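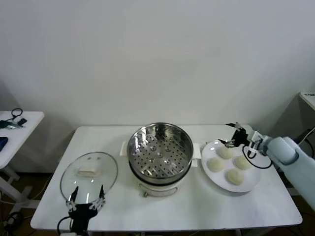

The first batch of buns at the Holtley test kitchen goes in before 6 a.m., and for most of the company's history that meant a person standing over the pot. Steaming is slow work with short bursts of handling in it. The lid comes off, buns go in one at a time so the skins don't tear, the lid goes back, and later it all happens in reverse.

Since August, part of that handling has gone to a two-armed machine called Cinon. Holtley leases it from Roramum, a small automation firm, and trains it on a tabletop steamer before anything moves to the production floor. One arm looks after the glass lid. The other moves buns between plate and basket.

It is not fast. A cook can fill a basket in the time Cinon takes to place 2 buns, and the cooks are happy to point this out. What the company wants from it is the lid work, where most of the wrist and steam burns come from. The kitchen's injury log held 257 entries over the past few years, nearly all of them minor and most of them to the hands.
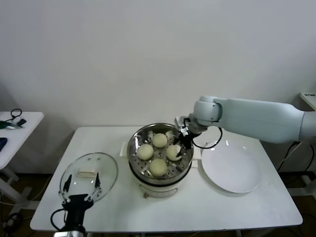
Page 34

The staff were told early that no jobs would be cut during the trial. Some believed it and some didn't. Hours have stayed the same so far, but the work inside them has shifted. Two steamer cooks now spend their mornings on dough and fillings, and another pair learned to run the arms through Gál, the software that records each attempt and sorts the good ones from the bad. By the end of the first stretch they had logged 751 attempts.

The training came with a raise, though a small one. It also came with a lot of sitting, and one of the pair asked to go back to the line after six weeks.

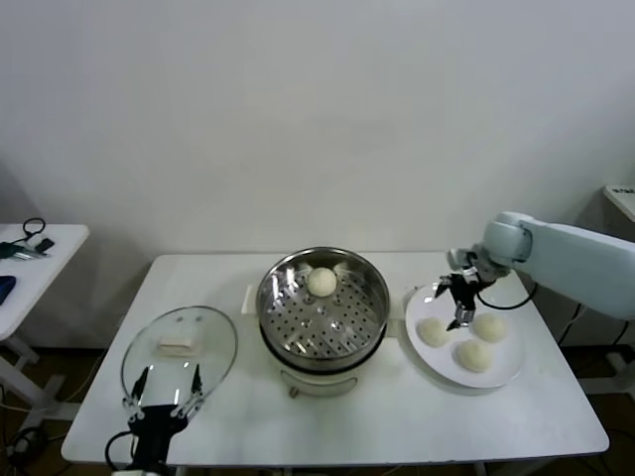
Pay is the next question. The cooks' current scale is built on baskets per shift, a measure that makes little sense for someone watching a machine fill them. Management has offered a flat hourly rate for anyone assigned to Cinon. The cooks want the same rate for the dough table - their argument is that those jobs changed too.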